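# Convocatoria: participantes para las pruebas de seguridad de la pinza manual
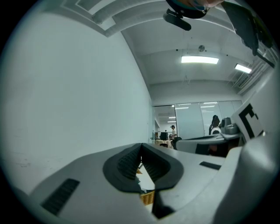 ## Qué buscamos

Zeranard abre una convocatoria para incorporar participantes a la segunda ronda de pruebas de la pinza manual Forkari. La primera ronda se suspendió en marzo por un fallo de apertura y queremos repetirla con gente nueva, además de quienes ya estuvieron y quieran volver.

Hay 60 plazas. No hace falta experiencia con robots. Sí hace falta poder sostener la herramienta con una mano durante un rato y tener paciencia para repetir la misma tarea muchas veces.

Las pruebas se hacen en nuestro taller de Sosa, en la sala de bancos de trabajo. Cada persona recoge y deposita objetos domésticos con la pinza, siguiendo una lista. Los movimientos grabados se usan después para programar los brazos robóticos.

## Qué pasó en la primera ronda

Preferimos contarlo antes de que nadie se apunte.

Durante una sesión de tarde, la mordaza de una de las pinzas se quedó cerrada con el gatillo suelto. La participante tenía la yema del índice entre las dos superficies estriadas, porque estaba recolocando una pieza pequeña que se había torcido. Tardó 47 segundos en quedar libre. Tuvo una contusión y una uña amoratada, sin fractura. Fue atendida en el centro de salud y se le dio el alta la misma tarde.

Paramos todas las sesiones ese día. La revisión, dirigida por Tyra Midtbø, encontró dos causas:

- El muelle de retorno estaba fatigado. Tenía que haberse cambiado y el cambio no figuraba en la hoja de mantenimiento.
- El protocolo permitía tocar la pieza con la otra mano mientras la pinza estaba en uso. La instrucción decía «con cuidado», y eso no es una medida de seguridad.

Al repasar los registros aparecieron también 138 cierres lentos repartidos entre varias unidades. Ninguno causó daños, pero eran un aviso y no los leímos a tiempo.

## Qué ha cambiado

Todas las pinzas llevan muelle nuevo y una palanca de apertura manual en el lateral de la empuñadura. La palanca funciona aunque el mecanismo esté bloqueado y se acciona con la mano que queda libre.

Chiến Kiều comprueba cada unidad antes del primer turno y otra vez a mediodía. Si una pinza tarda en abrir, se retira – no se ajusta sobre la marcha ni se deja «para terminar el turno».

Queda prohibido meter los dedos entre las almohadillas. Para recolocar una pieza se deja primero la pinza en su soporte y se espera a que la persona encargada de la sala dé permiso.

Los brazos robóticos de los bancos permanecen sin alimentación mientras haya participantes grabando. La llave del cuadro la guarda la persona encargada del turno.

## En qué consiste la participación

Cada participante hace cuatro sesiones de 70 minutos, con una pausa a la mitad. La primera empieza con una formación sobre la pinza, que se paga igual que el resto. En ella hay que demostrar, con la pinza cerrada sobre una probeta de espuma, que se sabe usar la palanca de apertura. Quien no lo consiga puede repetirlo; mientras tanto no graba.

Las tareas son sencillas:

- pasar objetos de una cesta a una bandeja y al revés;
- doblar paños;
- colocar tapas en recipientes;
- ordenar cubiertos de plástico.

La pinza registra imagen de lo que tiene delante. En esas grabaciones pueden aparecer las manos, la sala y otras personas que estén trabajando en ella. Antes de empezar se firma un consentimiento, y se puede retirar después escribiendo a la misma dirección de la convocatoria. Retirarlo no afecta al pago de las sesiones ya hechas.

Turnos disponibles: de 9:30 a 13:00 y de 15:00 a 18:30. Intentamos respetar la preferencia que se indique en la solicitud.

## Requisitos

- Ser mayor de edad.
- Entender instrucciones de seguridad en español o en inglés. Para vietnamita, Lộc Cù puede acompañar la formación si se pide con antelación.
- No tener una lesión reciente de mano o muñeca.
- Venir con calzado cerrado, sin anillos ni pulseras y con el pelo largo recogido.

Las personas zurdas son bienvenidas. La palanca se puede montar a cualquiera de los dos lados, pero hay que avisar en la solicitud para tener la pinza preparada.

## Compensación y seguro

Se paga por sesión completa, por transferencia, al terminar la cuarta. La cuantía figura en el documento que enviamos junto con la confirmación de plaza. Si una sesión se interrumpe por un fallo del equipo, se paga entera. Si la interrumpe el participante porque algo no le parece seguro, también.

En la primera ronda hubo quien siguió grabando con una pinza que abría mal por no perder el turno. No queremos que vuelva a ocurrir, y por eso esta condición va por escrito.

Todos los participantes están cubiertos por un seguro de accidentes desde que entran en el edificio hasta que salen.

## También buscamos: una persona para seguridad de sala

Además de los participantes, hay un puesto remunerado a media jornada mientras dure la ronda. La persona elegida estará en la sala durante todas las sesiones de un turno, llevará el registro de incidencias y podrá parar el trabajo sin consultar a nadie. Dependerá de Tyra Midtbø y no del equipo que recoge los datos.

Pedimos formación básica en prevención de riesgos laborales y algo de práctica en taller, laboratorio o almacén. Se valora haber redactado informes de incidentes. El contrato empieza en septiembre, dos semanas antes de la primera sesión.

## Cómo apuntarse

Las solicitudes se entregan en la recepción de Zeranard, en Sosa, o a través del formulario Petus de nuestra página. Hay que indicar nombre, teléfono, turno preferido y mano dominante. Para el puesto de seguridad de sala, añadir un currículum de dos páginas como máximo.

El plazo termina a finales de agosto. Abbas Zamani responde a las dudas sobre turnos y pagos. Las preguntas sobre el incidente o sobre la pinza van a Phúc Võ, que puede enviar el informe completo de la revisión a quien lo pida, se apunte o no.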